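Lovmont publishes knitwear folding guide for shared laundries

Brulthorpe — Lovmont has released the first edition of its folding guide for household knitwear, intended for shared laundries, supported housing and domestic service teams. The guide covers 13 garment types, from plain jersey tops to heavy ribbed pieces, and gives one folding sequence for each.

The work was led by Deisy Londoño, textile care lead at Lovmont. Her team revised the draft after trials with 184 garments at the Tirico laundry in Brulthorpe. Most of the changes concerned the first step, in which the garment is picked up from a heap and laid flat.
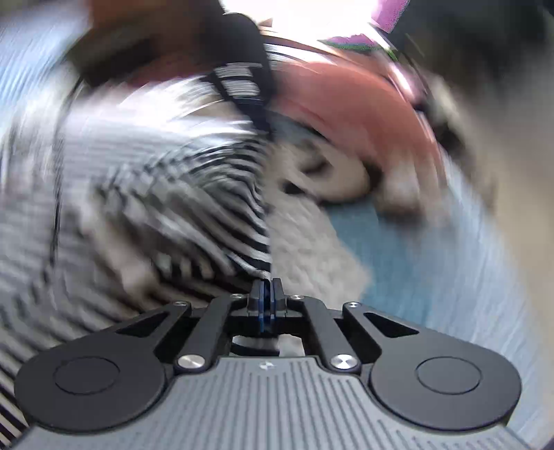
Does the guide apply to garments that have been tumble dried?
Any garment can be folded by the same sequence once it has cooled to room temperature. Items dried flat should be left for a further 10 minutes after the last damp patch has gone, with particular attention to cuffs and hems.

Folding is specified on a bed or table at least as wide as the garment with both sleeves extended. A plain cover is preferred. Patterned covers made edges harder to find during the trials, and were dropped from the second draft onwards.

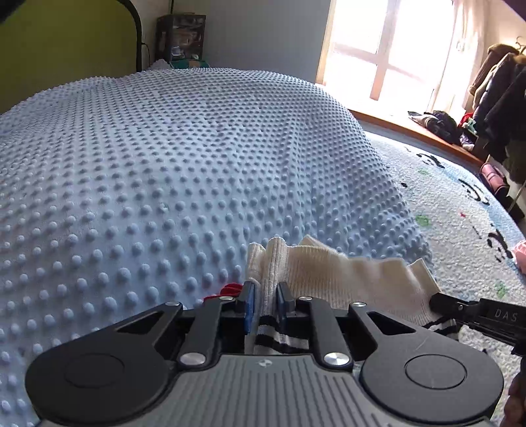
Ribbed knit has a chapter of its own. Ribbing stretches across its width far more readily than along its length, and a piece lifted by a single point tends to hang out of shape. The guide therefore calls for two holding points, set well apart, before the garment is moved. A cream ribbed knit held at both a bunched fold and its right end, over a light blue blanket, shows the spacing — the upper border still rises and dips between the two, and is to be smoothed by hand once the piece is down. Striped sections are aligned last.

"People fold ribbing too early," said Londoño. "We ask them to get the border straight first and leave the sleeves alone until that is done."

The remaining chapters deal with stacking and shelf storage. Stacks of heavy knitwear are limited to five pieces. Wilson Llanos, who manages the Tirico laundry, has adopted the limit for all shelves on the site.

A companion wall chart, Bako, sets out the sequences in line drawings and will be supplied with each printed copy. The guide is available from Lovmont from April. Requests for bulk copies should be sent to the Brulthorpe office.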